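Household Demonstration Tips: Working With Hand-Held Grippers at Home

Funudeck Home Demonstration Program, Participant Resources

Participants in the Funudeck program record everyday chores with a pair of hand-held grippers so that a household robot may later learn the same motions. The guidance on this page applies to all homes enrolled through the Warndale office and should be read before the first session.

Preparing the room

Choose one room and one chore for each session. Walk the route from the starting point to the finishing point once without the grippers, and move anything that would catch a foot or a cable. Furniture and belongings that are not part of the chore may remain where they are normally kept. The program does not ask participants to tidy a room for recording, and robots trained only in bare rooms perform poorly in lived-in ones.

Glossy floor tile reflects ceiling lights and windows. Where a bright patch falls on the working area, draw a curtain or switch to a different lamp. Do not change the lighting once recording has begun.

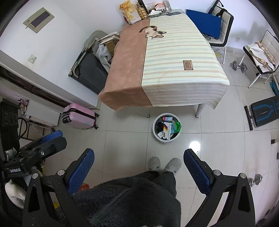
Wear closed or well-fitting footwear and keep sleeves clear of the finger pads. Stand close enough to the object that the elbows stay slightly bent. When picking up something from the floor or from a low container, bend at the knees and lower both grippers together.

Performing the chore

Move at a steady pace, a little slower than usual. Open the fingers fully before reaching, close them on the object, and pause for one breath before lifting. Soft wrappers and plastic bags should be gripped near a fold or a knot. Boxes are best held across the narrow side.

If an object is dropped, pick it up with the gripper and continue. Recoveries of this kind are useful and should be left in the recording. If a bare hand enters the working area, stop and begin again.

A session ends after 72 repetitions or when the participant becomes tired, whichever comes first. Rest for at least 6 minutes between sets.

Care of the finger pads

Wipe the pads with a damp cloth after each session and allow them to dry in the open position. Lint and crumbs reduce grip considerably. Replacement pads may be requested from Warndale under part number 3666.

Submitting recordings

Upload through the Gralia portal on the same evening where possible. Enter the room, the chore and the hand used to begin. Questions concerning the Jayasinghe calibration sheet should be sent through the portal under help topic 248.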